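5. Running the small-items demonstration

Use this section when visitors come to see the Movari hand-held gripper in a home setting. The session takes 36 minutes. Read Section 4 first if the gripper has not been set up.

5.1 Before the visitors arrive

1. Charge the gripper to at least 60 percent.
2. Turn the screw caps by hand. If one moves, tighten it before use.
3. Wipe both blue finger pads with a dry cloth.
4. Clear a flat, light-colored surface near a bed or a chair. Dark beads are easier for visitors to follow on a pale background.
5. Put out the jewelry. Leave a gap between pieces.

Note: Household items may stay where they are. The August open day at Trastarard was held in a furnished bedroom, and the steps below are the ones used there.

5.2 Approaching a bracelet

1. Open the fingers fully.
2. Bring the gripper in low, with one finger on each side of the work area.
3. Stop short of the bracelet and let visitors look at the finger position.
4. Close slowly until both pads touch the beads. Do not squeeze further.
5. Lift straight up.

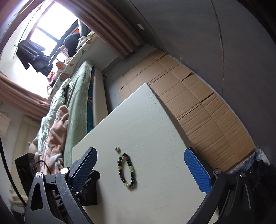 Sayaka Ueda: We ran this at Flaka on Thursday and had better luck taking the bracelet by one side of the loop. When we went for the whole loop, it folded and slid out. I would also let people try it before the talk, because they ask better questions afterward.

Either grip is acceptable. For a tight elastic bracelet, use the side grip. For a loose one, take the side of the loop nearest to you and lift more slowly.

Caution: Do not use visitors' own jewelry. Thin chains can catch in the texture of the pads.

5.3 Working at the jewelry box

1. Set the box on the table with the lid off or fully open.
2. Tilt the open top slightly toward the person holding the gripper.
3. Lower one finger inside the box and keep the other clear of the wall.
4. Choose a piece near the edge first. Leave tangled chains for last.
5. If two pieces come up together, lower them and start over.
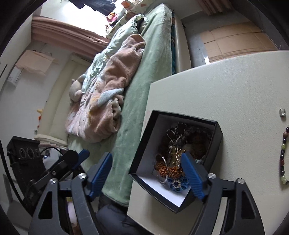
6. Place each piece on the table beside the box, well back from the table edge.
7. When the visitor has finished, return the pieces and hand over the gripper with the fingers open.

Note: Allow each visitor three tries. If the line is long, cut this to two.

5.4 After the session

1. Save the recording under the session number. The Trastarard session is 861.
2. Check the pads for threads and loose beads.
3. Put the gripper back in its case with the fingers closed.
4. Report any worn pads to Kohei Ogura. Spare pads are listed on page 13.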